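Flusar holiday units, pre-season walk through, Oct 18, 2026
Done by: Amr Filali
Copy to: Beverley Blackburn

**Unit 4, bedroom and laundry**

- [x] Smoke alarm, bedroom. Tested, loud. Date stamp ok
- [x] Smoke alarm, hall. Chirping, new battery in, fine now
- [ ] Window restrictor. Screw missing on the left side, opens way too far for a unit with kids in it. Fix before keys go out
- [x] Blind cords cleated
- [ ] Powerpoint behind bedhead. Cover plate cracked. Taped over and switched off at the board, sparky needed
- [x] Bed slats and legs, no movement
- [x] Linen. Striped sheets ok to stay, no tears

Plate was fine at the last check as far as my notes go. Bedhead's been shoved hard up against it I reckon. Same layout in the unit next door so have a look there too Bev, I ran out of time.

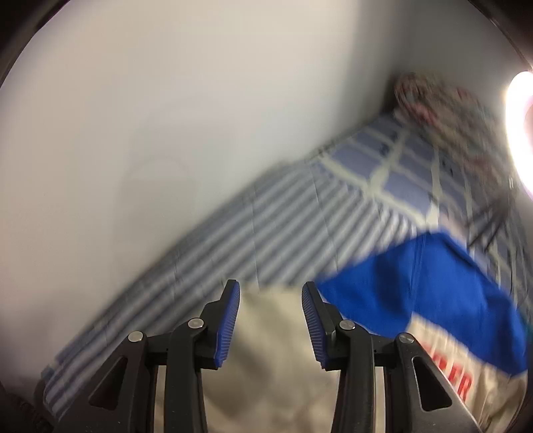 Whoever does the powerpoint should pull the bed out properly and check the skirting as well, there's a soft patch near the corner. Could be old damp from the gutter. Didnt have the moisture meter on me.

- [x] Dryer lint filter cleaned
- [ ] Dryer vent hose. Kinked flat behind the machine. Heater's 2000 W so don't run it til that's sorted
- [x] Safety switch, tripped on test button, reset ok
- [ ] Power board under the desk, heater plugged into it. Removed. Heaters go straight in the wall, need a sign

**Kitchen / outside**

- [x] Fire blanket on hook
- [ ] Extinguisher tag. Number 2147, not on our list at all. Did Leone swap it over?
- [x] Gas bottle hose, soapy water, no bubbles
- [ ] Hot water at bathroom basin. Reading 60, too hot. Tempering valve, plumber
- [ ] Back step light out. Globe or sensor, not sure
- [x] Handrail solid

**To chase**

Sparky first, then plumber. Both before December bookings start, preferably same trip. Bev can you ring Plitasmont re the extinguisher tags, they've got the register and I can't get in to it from my phone.

Unit stays blocked out til the window and the powerpoint are signed off. The rest can be done between guests if we have to.

A.F.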